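Skillonard: is the solo mode worth it?
Board Games > Co-op and Solo > Rules and Opinions
5 posters in this thread

puswood_pete
I've had Skillonard on the shelf since it came out and have only ever played it with four. Our group has thinned out, so I'm thinking of trying it alone. Has anyone given the solo mode a proper go? The rulebook gives it half a page and most of that is a setup diagram.

Tin_Lantern
Played it a lot over the winter. It's fine. You run two wardens, skip the market phase and draw one extra threat card each round. It takes me 48 minutes once it's laid out. The first few rounds are slow and then it gets tight.

The problem is the Burnell deck. With four players you see most of it. On your own you see a third, so if the bridge card is near the bottom you've lost before you start.

mrs_ogilby
I don't agree with that. The bridge card helps but you can win without it. Put one warden on the north road and leave them there. I've beaten it on the middle setting without ever crossing the river.

Tin_Lantern
On the middle setting, yes. On hard you need 5 seals and two of them are over the river. I can't see how you'd do it.

mrs_ogilby
The ferry. It costs three coins and everyone forgets it.

Tin_Lantern
The ferry needs a market token, and there's no market phase in solo.

mrs_ogilby
Page 9 says you start with one token each. It doesn't say that changes for solo.

puswood_pete
I've just looked and she's right, it's in the setup box at the bottom. It only says the phase is skipped. Nothing about handing the tokens back.

Tin_Lantern
Fair enough. I've been playing without them. I still think it's bad design to have half the deck not turn up. Compare it with Abdel Rahman, where the solo deck is sorted for you.

quillfeather
Abdel Rahman costs twice as much and the cards mark if you look at them. Mine are sleeved and I still worry. I'd take Skillonard and a house rule over that.

The one we use: after shuffling, deal the Burnell deck into three piles, put the bridge card in the top or middle pile, shuffle that pile again and stack them. It doesn't make it easy -- you can still get it too late -- but it does turn up.

puswood_pete
Thanks, I'll try it by the book first and then that way. Does anyone keep score? The chart on the back stops at 2,000 and I don't know if that's meant to be hard to reach.

quillfeather
It's not hard with four. My best is 3,393, with a lot of luck on the relics. Alone I've never got past the end of the chart.

mrs_ogilby
Nor me. I think the chart was made for two players and never changed.

Rosalba Orlandini
I wrote up a full solo game on my page, round by round, on the hard setting with the ferry tokens. Start of it copied in below.

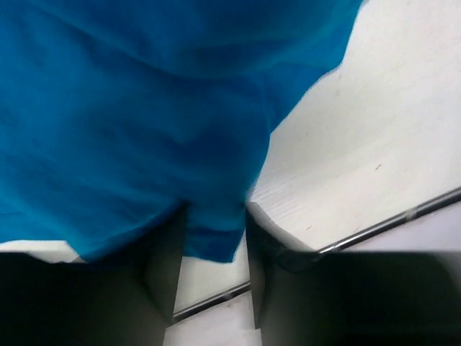
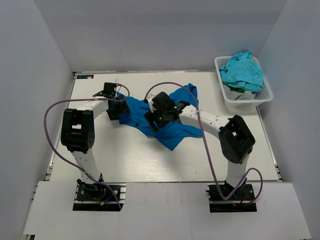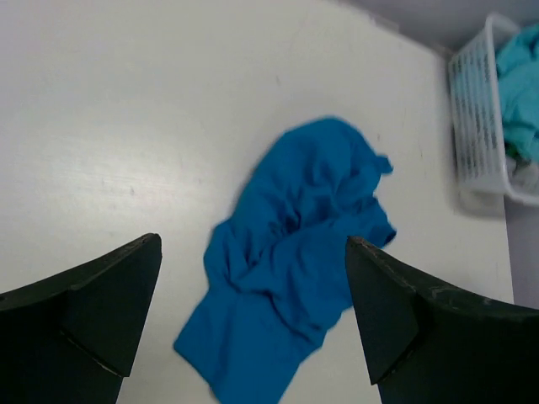 Blue cloth on white

Puswood, 31 March 2022

I took the Smith and the Ranger, as I wanted one warden who could hold a road and one who could move. The opening threat cards were two wolves and a flood. The flood closed the south road, so the Ranger went east and picked up the first seal in round two.

I spent the Smith's token on the ferry in round four. I think that was a round too early -- the far bank had nothing on it but a tower I couldn't open. The bridge card came up in round seven, when I no longer needed it. I finished with all the seals and one coin. The second game will go up in April.

Tin_Lantern
Good read. I'd have kept the token for the last seal, but you won, so I'll give the ferry a try.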